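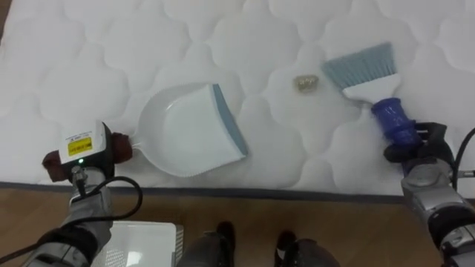
4.2 Refunds to stored-value cards

Card records were supplied by the two towns in the study, Nutstead and Purnalside, and cover purchases made with the local prepaid card at small shops. Of the 963 refunds in the records, 126 were paid back in cash even though the purchase had been made by card. Shops are allowed to do this under the card terms, but the balance held by the issuer is then too high until the shop files a correction.

Most corrections were filed on the day of the refund. In 27 cases the correction came after the weekly settlement on Sunday, and the shop was paid for a sale it had already refunded. We treat these as late corrections and leave them out of the averages in Section 4.3.
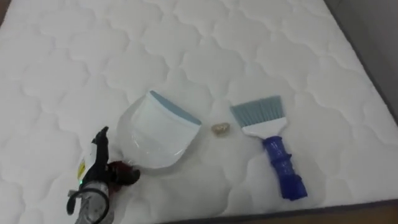 Figure 3. A small dustpan on a quilted mattress.

Late corrections were more common in Purnalside, where shops enter them by hand at the end of the day. Nutstead shops use a terminal that asks for the original receipt number - a step Tambunan had already suggested for market stalls. Govindasamy coded the reasons given by shopkeepers, and 5 entries could not be read and were dropped.
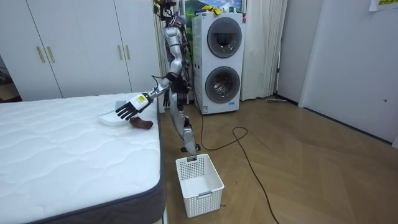
Figure 4. Humanoid robot standing beside a white quilted mattress.

The issuer recovered the overpaid sums from the next settlement. Zoller treats such sums as short-term credit to the shop, and we follow the same practice in the tables below.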